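Chapter 6
Showing the Robot What You Mean

In this chapter
Why people teach robots by demonstration
Guiding an arm by hand
Guiding an arm from a distance
What a recording holds, and what it leaves out
Planning a first session

If you have ever tried to teach somebody to tie a shoelace over the telephone, you will already have a fair idea of why this chapter exists. You know perfectly well how to tie a shoelace. Your fingers have done it thousands of times. And yet as soon as you try to put it into words, you find yourself saying things like "now bring that bit round the back – no, the other bit", and before long both of you have lost your tempers and the lace is in a knot. Put the same learner beside you on the bottom stair, let them watch your hands, and the whole business takes a few minutes.

In the first five chapters we told our robots what to do in the way that one writes out a recipe. We gave the arm a list of positions, we told it how fast to move between them, and we asked it to open or close its fingers at certain points along the way. There is nothing wrong with working like this, and a great many useful machines do nothing else from the day they are switched on. But you may have noticed, when you worked through the sorting task at the end of Chapter 5, how quickly the list grew, and how much of your afternoon went on the small corrections. Move the tray by the width of a finger and half the numbers had to be done again!

Teaching by demonstration comes at the same problem from the other end. The person carries out the task with the robot's own arms, the robot records what happened, and that recording becomes the starting point for whatever it does later. The skill stays where it has always been, in the person's hands and eyes, and our work is to find a good way of carrying it across.

6.1 Two ways of holding the pencil

There are two main ways of giving a demonstration, and we shall spend a good part of this chapter on each of them.

The first is to take hold of the arm and move it. The motors are set so that they carry the arm's own weight but offer very little resistance otherwise, and you lead the gripper through the task much as a parent closes a hand over a child's hand to help it form a letter. This is called hand guiding, and most people take to it quickly. You feel the arm's reach in your own shoulder, you feel the table when the fingers touch it, and you soon learn which corners are awkward. The drawback is that you yourself are in the way. Your sleeves and elbows turn up in the camera pictures, and with two arms to guide you may well wish for a third and fourth of your own.

The second is to move the arm from a distance, by means of some device that you hold or wear. It may be a simple hand controller, or it may be a smaller pair of arms that the larger pair copies joint by joint. This is called remote control, or teleoperation in most of the papers you will come across. It leaves the space in front of the robot clear and lets one person work both grippers at once. What you give up is touch. Unless the device has been built to push back against your hand, you will have to judge by eye alone whether the fingers have closed on something, and that takes more practice than most of us would like to admit.

The second way shows its worth when two grippers have to come close together over something small. Each arm brings its own fingers, its own housing and its own cables into the same little patch of table, and there is hardly any room left for a human hand.

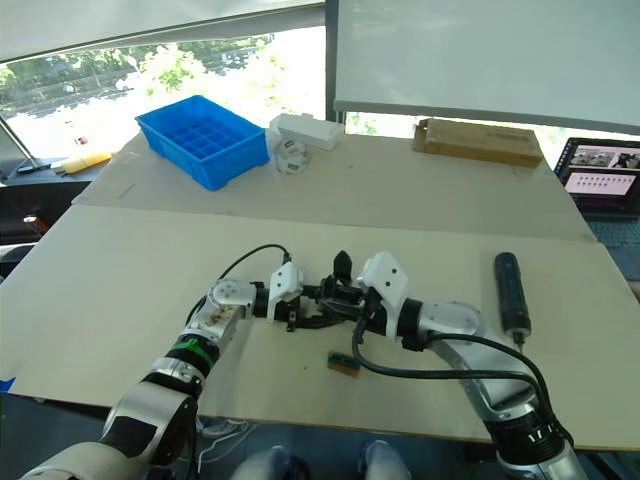
Figure 6.1 Two arms with their grippers together over a small block on the work table. Note the cable looping over the left arm and the thick one hanging from the right gripper.

Spend a moment on the cables, if you would, as beginners so often forget them. When we draw an arm on the board we draw links and joints, and our sums in Chapter 3 dealt with links and joints only. A real arm trails its wiring along with it. A person giving a demonstration will steer round a hanging cable without a second thought, and so the path that gets recorded has a bend in it which makes no sense on paper and perfectly good sense at the table. It is one of the pleasant things about this way of working that such knowledge comes along free of charge. It is also one of the dangers – should somebody re-route the cable afterwards, the bend will still be there in the recording.

Look, too, at what else shares the work surface. There is a screwdriver standing by the right arm, a blue parts tray further back and a couple of boxes to the right of it. A gripper that swings out wide on its way to the middle has to pass near some of these things, and whoever gives the demonstration must have them in mind from the start. The table is part of the lesson, and we shall come back to its layout in section 6.4.

6.2 What goes into a recording

Let us be clear about our words before we go any further. A demonstration is one complete go at the task, from the starting position to the finish. A session is a set of demonstrations given without changing the set-up. A recording is what is left on the disk at the end, and it will normally contain the angle of every joint, how far open each gripper was, the pictures from the cameras, and the time at which each of these was noted.

You will see that the list says nothing about what the person meant. If you paused halfway because somebody spoke to you, the recording has a pause in it, and the robot has no means of telling that pause from a careful wait for a part to settle. If you missed your grip and tried again, the miss is in there too. Whether to keep such demonstrations is a question on which sensible people differ. The course team who built the Fular exercises used to throw away every untidy one, and then found that their robot had no idea what to do after a missed grip, never having been shown. The Mustero exercises, which you will meet in section 6.5, keep the misses and mark them.

As for how many demonstrations one needs, I am afraid the answer depends a good deal on the task. The practice set that goes with this chapter was gathered in the teaching workshop at Karkthorpe and holds 1261 demonstrations of small-part handling. You will certainly not be asked to match it. For the exercises up to 40 will do, and you will learn far more by giving them slowly and looking each one over than by racing on towards 1000.

6.3 Before you begin

The next section takes you through a first session using the Cocco control program, which your workshop should already have installed. If it has not, the notes in Appendix B will see you through, though do leave yourself a free morning for it.

Please read the safety page at the front of the book again, even if you know it well. An arm that is being guided feels light and obliging, and it is easy to forget that it has motors in it. Agree with your partner who is to stand by the stop button, and change places every so often so that both of you have a turn at each job.

Then choose a task small enough to describe in one sentence. Picking up a block and setting it down in a tray is quite enough for a first go. Write the sentence at the top of a clean page in your workbook, and under it write down where the task starts and how you will know that it is finished. Leave the rest of the page blank for now, as you will be filling it in during section 6.4.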